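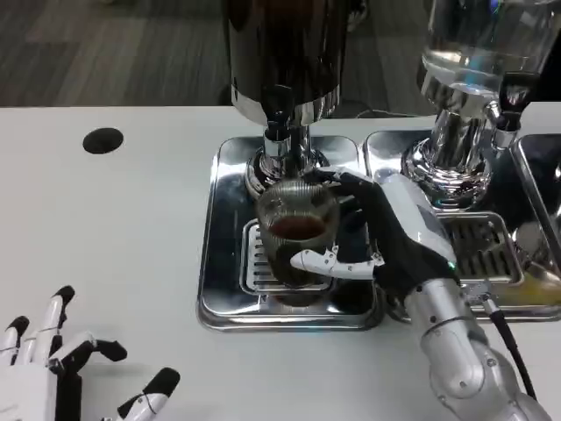 Search Search this site

3.2 Beverage Service and Length of Visit

2025-01-26 | Hòa Lã and Dymphna Buckley

The survey covered 12 branch reading rooms in the Flelgate library district. Staff at each branch gave a short questionnaire to adult visitors, and 200 completed forms were kept for analysis. Visitors who bought or brought a drink reported staying about 53 minutes longer than those who did not. The gap was widest at the Pellodis branch, where seating is close to the service counter - a layout the other branches do not share. Noise complaints did not differ between the two groups.

Figure 3. Stainless steel coffee station on a white countertop.
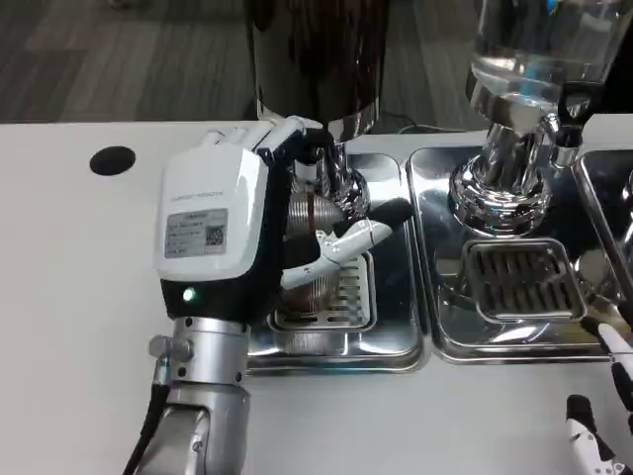
3.3 Limits of the Survey

Length of visit was reported by the visitors themselves and was not checked against door records. Students were likely undercounted, as forms were handed out only in January.

Contact | Copyright Flelgate Library Studies | Back to top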